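Postley Street Residents' Association
Minutes of the November general meeting

The meeting opened at 7:00 p.m. in the ground floor room at 710 Postley Street. The chair noted that a quorum was present. Minutes of the previous meeting were approved with one correction: the repair to the side gate was paid for by the association, not by the city.

1. Matters arising

The side gate now closes but the latch still sticks. The chair will ask the locksmith to come back under the same invoice. The broken streetlight at the Brinberg Avenue corner has been reported again and a new reference number was given. No date for the work has been offered.

The lost key to the notice board has been replaced. Two copies were cut, one for the secretary and one for the key box.

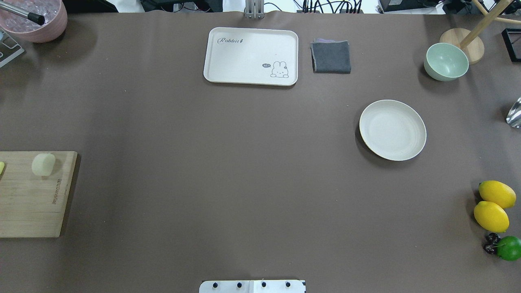 Shared Kitchen and Ground Floor Room

2. Use of the room

Bookings were up on last fall. Most requests are for weekend afternoons, and two members said they had been turned away more than once. After discussion it was agreed that no household may hold more than one weekend booking in the same month until everyone on the waiting list has had a turn. Weekday evenings stay first come, first served.

Members were reminded that dishes, trays and cloths may be left in the kitchen for general use, but anything a household wants back should be marked with the apartment number. Unmarked items will be treated as shared. Food left in the refrigerator overnight will be thrown out.

A member asked whether the room could be opened before 9 in the morning for a parents' group. There was no objection, provided the group sets up quietly and keeps the hall door shut. Trial period to run until the spring meeting.

3. Heating

The quote from Stenon for servicing the boiler was read out. It covers the annual service and one emergency call, but not parts. Several members felt that the call-out terms were unclear – in particular, whether a second visit for the same fault would be charged. The secretary will get this in writing before the quote is accepted.

Residents on the top floor reported that radiators stay cool until late morning. They were asked to bleed them first and report back by email if there is no change.

4. Reserve fund

The budget report was received. The meeting discussed setting aside $3000 from the reserve for work on the rear steps. One member argued that the whole flight should be replaced and the money held over until next year. Others said the lower steps are loose now and should not be left through another winter. A vote was taken on repairing the lower steps only. Motion carried, 3 opposed.

It was further agreed that the contractor must keep one side of the steps open at all times or provide a temporary way out to the alley.

5. Trash and recycling

Cardboard is still being left beside the bins unflattened. A new sign will go up. The hauler, Effiong, has confirmed that pickup moves to the earlier slot during the winter, so bins need to be out the night before.

There was a short discussion of a food scrap bin. Opinions were mixed because of the smell in summer. Deferred to the spring meeting – the secretary will ask neighboring buildings how theirs is working. 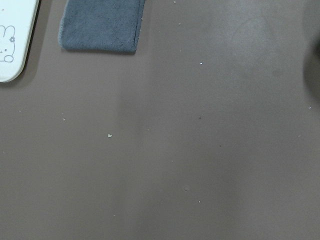 6. Any other business

Bicycles chained to the front railing are blocking the ramp. Owners have until the end of the month to move them to the basement rack. After that the chains will be cut.

A request to repaint the stairwell was noted. Color samples will be put up on the second floor landing for comment.

The meeting closed at 8:40 p.m. The next general meeting will be held in March in the same room.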